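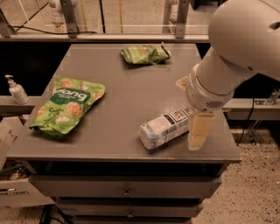
**Lundura Movement Studio — Quarterly Safety Inspection, March**

Inspected by: Indrek Bite
Reviewed by: Ivars Rozīte
Areas covered: main studio, change rooms, foyer, equipment store

Ratings: S (satisfactory), A (attention required), U (unsatisfactory, remove from use)

## 1. Main studio

- [x] Sprung floor level, no lifted boards — **S**
- [x] Floor free of splinters and tape residue — **A.** Residue remains along the mirror wall from the Evel beginners' program. To be cleaned before the next barre class.
- [x] Mirrors secure, edges covered — **S**
- [ ] Barre brackets tightened — **A.** Two brackets at the window end move under hand pressure. Barre use at that end is suspended until they are refixed.
- [x] Maximum occupancy notice displayed (100 persons) — **S**

## 2. Equipment store

- [x] Hand weights racked by size — **S**
- [x] Resistance bands checked for tears — **U.** 10 bands withdrawn and disposed of. Replacements have been ordered through Ķēniņš.
- [x] Mats cleaned and dried flat — **S**
- [ ] Load limit marked on upper shelving — **A.** The label for the 300 kg bay is no longer legible.

## 3. Foyer and change rooms

- [x] Exit path clear to the rear door — **S.** Bicycles must continue to be left in the outside rack.
- [x] First aid kit sealed and in date — **S**
- [x] Exit signs illuminated — **S**
- [ ] Non-slip strips on shower step — **A.** The strip nearest the drain has lifted at one corner.
- [x] Food and drink kept off the studio floor — **S.** Instructors are asked to repeat this requirement at the start of each term. 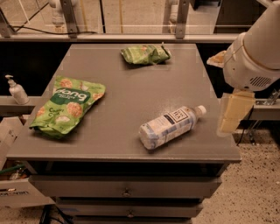
*Snack bags and a clear plastic drink bottle on a grey cabinet.*

## 4. Emergency procedures

- [x] Evacuation plan posted at both exits — **S**
- [x] Drill held this quarter — **S.** The building was cleared in nearly 10 minutes, with the Ikano seniors' class in attendance. The assembly point was observed correctly.
- [ ] Instructor contact list current — **A.** Two relief instructors are not listed.

## Reviewer's comments

Items rated A are to be closed before the June inspection. The barre brackets take priority — no class is to be relocated to the window end in the meantime. — I. Rozīte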